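The Annan Movie Night Box

Last updated: February
Shares: 36 | Comments: 2

If your family is anything like ours, half of movie night goes to arguing over what to watch – and by the time the snacks are gone you're asleep anyway! The Annan box is our favorite cure. Inside are 62 cards, each with a film to try and a few lines on why we love it, plus 9 blank ones for your own picks.

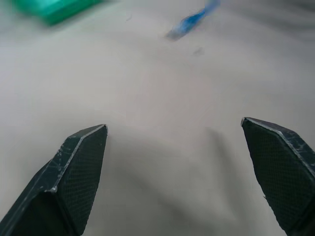
Two dark fingertips with a fine grid texture.

The cards lean toward older TV movies and small comedies (we do have a soft spot for a weepy courtroom drama), and they come in a sturdy Skornitz tin that fits nicely on the shelf by the remote. It's $19, and we ship most orders the next morning.

Comments

Shayne Rakena: Bought one for my dad and he's already through the whole comedy stack. Any chance of a westerns set?

toltel_fan: Mine came with a dented lid but the cards were fine.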